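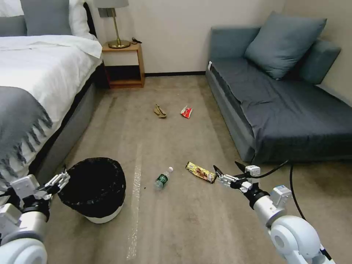 Figure 4-1. Floor pickup in a guest room, bin at the left hand, first wrapper at the right.

Section 4. Floor Pickup: Good Practice for Guest Rooms

Floor pickup is our favorite part of the Curura room program, and we hope it becomes yours. It looks simple. A bottle, a couple of wrappers, a bin, done! But a guest room floor is also where people leave the things they care about, and a two-armed robot working next to a bed and a sofa needs clear rules. The steps in this section are the ones our trainers use every time, and they work best when you follow them in order.

Read Section 2 (Stop Controls) and Section 3 (Arm Check) first if you haven't yet. Everything here assumes the arms have passed their check and that you know which stop button is yours.

4.1 Who does what

Floor pickup takes 2 people during the training period. One is the operator, who starts the task and watches the hands. The other is the floor lead, who walks the room before the robot moves and has the final word on what gets thrown away. After sign-off (see 4.8), one trained person may do both jobs.

The operator never overrules the floor lead on a keep-or-toss question. The floor lead never reaches into the work area while the arms have power. Those two rules came from Vasylyna Stetsiuk, who wrote the first version of this section, and they haven't changed since.

4.2 Before you start

1. Confirm that the guest is out of the room. Knock, call out, wait, and knock again. Check the bathroom too.

2. Hang the Robot at Work sign on the outside handle and close the door as far as your site allows. If your fire rules call for an open door, post the floor lead in the doorway.

3. Turn on every light in the room. The cameras handle dim rooms better than the older model did, but clear plastic on a pale carpet is still hard for them.

4. Walk the floor. Look under the edge of the bedding, along the sofa, and behind the nightstand. You are looking for people's belongings, sharp things, wet spots, and anything alive. (Yes, pets. Look under the bed.)

5. Set the bin where a hand can reach it without crossing the body of the robot. Beside the foot of the bed is a good spot in most layouts.

6. Check the liner. It should be open all the way, with the rim folded down over the outside of the bin. A liner that stands up above the rim will catch on fingers.

7. Look at floor tape, rug edges, and loose cords. Press down any tape that has lifted. Tape that won't stay down gets removed before the robot rolls over it.

8. Trace the arm cables by eye from end to end. They should hang free, with no loop around a furniture leg and no slack under the wheels.

Caution: Never start floor pickup with broken glass, needles, razors, or medicine on the floor. Press Hold, tell your supervisor, and follow your site's own cleanup rules. The robot is not rated for any of these.

4.3 Sorting: keep, toss, ask

Every object on the floor goes into one of three groups before the arms move. The floor lead makes the call and the operator enters it on the tablet.

Toss: food wrappers, empty drink bottles, used tissues, torn packaging.

Keep: shoes, clothing, bags, books, chargers, toys, jewelry, money, anything with writing on it by hand.

Ask: anything you had to think about. A bottle with liquid left in it is an Ask. So is a snack package that might not be empty.

When in doubt, choose Ask. There is no penalty for it, and the robot skips Ask objects until a person clears them.

Note: In the room in Figure 4-1, the high-heeled shoes are Keep. The red wrapper lying right next to them is a toss candidate, and that makes it the hardest pick in the room. Mark the Keep object first and the Toss object second. The software then draws its no-touch zone around the shoes before it plans a path to the wrapper.

Keep objects stay where the guest left them. We get asked a lot if the robot can line up the shoes or put them by the door, and it would be a lovely touch, but the rule is hands off. Some sites have a tidy-up service that guests sign up for. That is a separate program with its own section.

4.4 Running the pickup

1. Stand where you can see both hands and the bin at the same time. Your stop button is in your hand, not in your pocket and not on the bed.

2. Say "Arms live" out loud. Wait for the floor lead to answer "Clear." Then press Start.

3. Let the robot take the nearest Toss object first. Near to far is the standard order, and it keeps the wheels from rolling over trash.

4. Watch the approach. The hand should come in low and slow, with the fingers spread wider than the object. If the fingers touch the carpet and drag, press Pause and check the height setting.

5. Watch the grasp. Flat wrappers should be pinched near one end. Bottles should be held around the middle of the body, never by the cap.

6. Wait for the lift check. The robot raises the object a short way and pauses. If the object slips, the robot will try again. Allow 2 tries, then press Skip and pick that object up yourself after the run.

7. Watch the carry. Objects travel low and on the open floor. They never pass over the bed, the sofa, or a nightstand, even when the bin is on the far side.

8. Watch the drop. The hand should be over the mouth of the bin before it opens. A wrapper can cling to a finger, so look at the hand after it opens.

9. Repeat until the tablet shows only Keep and Ask objects. Press End, wait for the arms to fold, and say "Arms off."

Caution: Do not lean in to help. A wrapper that is almost in the bin is very tempting! Press Pause, wait for the amber light, and only then step closer.

4.5 Working beside beds and sofas

Soft furniture is the main source of trouble in this task. Fringe, tassels, and hanging duvet edges can wrap around a finger joint faster than you would think, and the force sensors may read the pull as part of a normal grasp.

Before a run, fold hanging fringe up onto the bed if the hand will work close to it. If the throw belongs to the guest, leave it alone and mark the whole side of the bed as a no-touch zone. Do the same for loose cushions sitting near the front of a sofa.

Keep the elbows in mind, too. New operators watch the hands so closely that they forget the rest of the arm. When one hand is low over the carpet, the upper part of that arm may be swinging out toward the sofa. Osian Voyle teaches this by having each trainee watch one full run looking only at the elbows. Try it once and you'll never forget it.

4.6 Two hands, one floor

The robot can use both hands in the same run, and it's a joy to watch when it goes well. The rules are short.

Only one hand may be at the bin at a time.

The hands do not pass objects to each other in a guest room. Passing is for the training bay.

If the hands cross, press Pause. Crossing means the plan was poor, even if nothing touched. Send the run log to your site lead with the word "crossed" in the title.

The hand that isn't picking should rest in the ready pose, off the carpet and clear of the bin rim. If you see it touching the liner, pause the run and move the bin a little farther out.

4.7 After the run

1. Walk the floor again, with the lights still on. Look for crumbs and small bits that the robot doesn't pick up. These are left for the vacuum.

2. Clear each Ask object by hand. Enter your choice on the tablet so the log is complete.

3. Compare the Keep list with the room. Every Keep object should be just where it was. If one has moved, don't put it back yet. Take a photo, then call the floor lead over.

4. Wipe the fingers and palms with the supplied cloths. Food oils make the finger pads slick, and slick pads drop bottles.

5. Tie off and remove the liner. Put in a fresh one with the rim folded down.

6. Take the sign off the door last.

Note: Keep the removed liner for 30 minutes before it goes to the main trash. If a guest comes back and asks about something, you will be so glad you have it.

4.8 Practice and sign-off

Practice happens in a furnished training room with a real bed, a real sofa, and trash you don't mind losing. Mix the layouts. Put wrappers near shoes, bottles near the bin, and things half under the bedding. An easy floor teaches very little.

For sign-off, a trainee completes three full runs in a row with no Keep object touched and no missed call-outs. A skipped object does not count against the trainee. A reach into the work area ends the session, and the trainee may try again the next Thursday, our regular sign-off day.

Huguette Chauvin and Ekrem Türkmen share the sign-off work for the Plavberg sites. Bring your tablet, your own stop button, and your training card. If you have an idea for making this section better, bring that as well. The fringe rule in 4.5 started as a trainee's note in the margin, and we love getting those.

4.9 Quick fixes

Robot does not see the bottle: turn on more lights, then mark the bottle by hand on the tablet. Clear plastic with the label facing down is the usual cause.

Robot tries to pick up tape or a shiny spot on the carpet: press Skip and mark the strip as floor. The mark stays with the room map.

Code 57 (hand near cord): press Pause. Check the arm cable and any charger cords close by, move the slack away, and resume.

Wrapper sticks to the finger: let the robot finish its shake motion. If the wrapper is still there, press Pause, wait for the amber light, and remove it by hand.

Bin tips or slides: end the run. Set the bin upright and check the liner, then start over from step 5 in 4.2.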